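Engranajes sobre gris: la galería del taller

¡Por fin escribo! Llevaba desde febrero sin contar nada y Kalkidan Dinsa ya me miraba mal cada vez que pasaba por el taller. Lo nuestro, para quien llegue de nuevas, es montar engranajes pequeños sobre una placa de acero, quitarlos y volver a montarlos (sí, nos gusta). El juego de piezas lo llamamos Radville, por una broma vieja que ya no tiene gracia ni para nosotros.

La tela oscura la puse yo. Antes trabajábamos sobre la mesa pelada y las ruedas se iban rodando al suelo, que es de color beige y se las traga. Con la tela se quedan donde las dejas, y además el metal destaca muchísimo más.

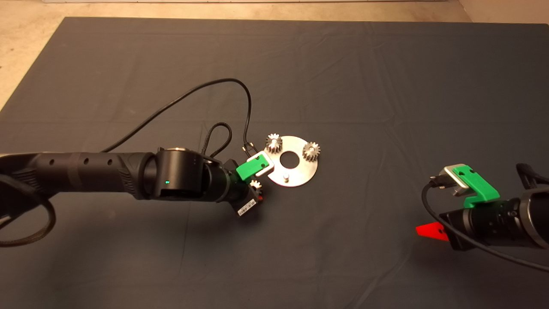 Compramos 3 metros en una tienda de retales y nos sobró para forrar media estantería. Kalkidan quería planchar la tela antes de empezar, yo dije que ni hablar, y así se quedó, con sus arrugas. También discutimos por el color: a mí me tiraba el verde, pero ganó el gris y reconozco que cansa menos la vista después de 40 minutos buscando un diente que encaje.

Eso sí, coge pelusa que da gusto. Le paso el rodillo y al rato, otra vez.
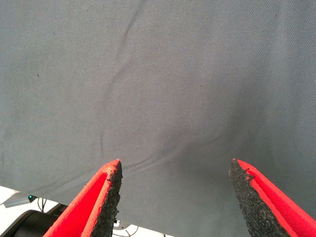 La tela gris de cerca, con su pliegue largo y alguna motita.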